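A long simmer: Boris Šimek on soup, patience and his grandmother's notebook

2018-12-06

Boris Šimek answers the door with a tea towel over his shoulder and apologises for the smell of onions, which needs no apology at all. He has been making soup for a living for 13 years, first in the back of a friend's bakery and now at Fesden, the little lunch room he runs on the corner by the tram stop, and he still makes it at home on his days off. "People think I must be sick of it," he says, taking my coat. "But at home I can make the wrong soup. I can put a pear in it if I want to." 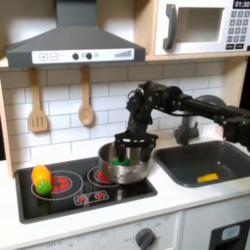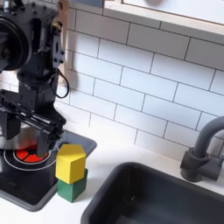
We sit down with two bowls of lentil and caraway, and he talks for a good while before I remember to ask him anything. The recipe came from his grandmother, or at least from her notebook, a fat brown thing held together with a bootlace. It has 687 recipes in it and hardly a quantity anywhere. "She writes 'flour, enough'," he says. "Enough for what? For whom? I used to ring my mother and she would say, well, until it looks right. So I burned a lot of flour, and after a few winters it looked right."

He grew up two floors above a butcher called Sýkora, and on Saturdays he was sent down for bones. Mr Sýkora would wrap them in newspaper and ask what they were for, and if Boris gave the wrong answer he was sent back upstairs to find out. "You could not just have bones! Beef shin for this, a knuckle for that. I was eight years old and I was frightened of him, but I still hear his voice when I order from the supplier."

The menu at Fesden is short. There are 2 soups a day, bread, and some sort of cake if his sister Kirus-bound train allows her to bake before work – she teaches in Kirus, an hour down the line, and leaves before it gets light. The busiest month is February, when everyone has a cold and wants chicken broth with tiny dumplings. He starts that one the evening before and skims it himself, standing there with the radio on.

I ask whether he would ever open a second place. An offer came last spring, he tells me, for an empty shop in Mudico with a lovely tiled front and room for 12 tables. He went to look at it three times. "I liked the window very much. I would have taken the window home. But who would stand with the pot in the evening? I would be in the car all day, tasting soup that somebody else had salted."

Salt is a subject he warms to. He adds it late, and less than you'd expect, and puts a dish of it on every table with a small spoon. Vinegar too, for the lentils, which I'd never tried and have been doing ever since.

By now it is getting dark and he has filled my bowl again without asking. Before I go he fetches the notebook and turns to a page so spotted with fat that you can nearly see through it. It is a potato soup with dried mushrooms and marjoram, and at the bottom, in pencil, his grandmother has written "better on Tuesday". He has no idea which Tuesday she meant, but he makes it on a Monday and leaves it overnight.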